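Thursday, July 4, 2024

Bench 2, planning notes for the second picking cell. Building quiet, so a good day to go through the quotes.

Istia came back at last. They want 2000 for the cable dress pack, fitted, plus 348 for "commissioning support," and when I asked Baiba what that covers she laughed. Their rep says it pays for itself by November. I have heard that about every box in the store room. Carkosham quoted only the parts, 271, no fitting, and I'd rather lose a morning to it ourselves. Waiting on a drawing from them before I believe the 271.

Roy still wants the whole new gripper from Ramanauskas. I don't see it. Their sheet lists 13 sample items and every one is a box or a can. We don't pick boxes or cans. Asked them to try soft, hairy and see-through things and got a brochure back.

Siiri's list of what we need before any of that:
- spare fingers, two sets
- proper strain relief for the gripper wires
- a fixed mount for the bin
- a second bin, same depth, so we can swap without re-teaching

Fine by me, except the second bin. Sloping walls look good in the catalog, but I want to see numbers for small things near the front wall before we buy another the same.
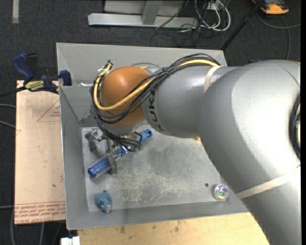 Cable ties and straps cost next to nothing and I am not convinced the 2000 version does a better job. What I would pay for is shorter runs at the wrist. Too much slack there and it hangs over whatever we are trying to pick. Amanuel says a swivel bracket, Rasmus says reroute first and spend later. I side with Rasmus, for now.

Same goes for the bin mount. A bar clamp is good enough to work with but I won't sign off a cell on one. Pemunstead can bend us a bracket, no price yet.

To do: chase Carkosham for the drawing. Tell Istia no to the 348. Ask Roy who is paying for the gripper.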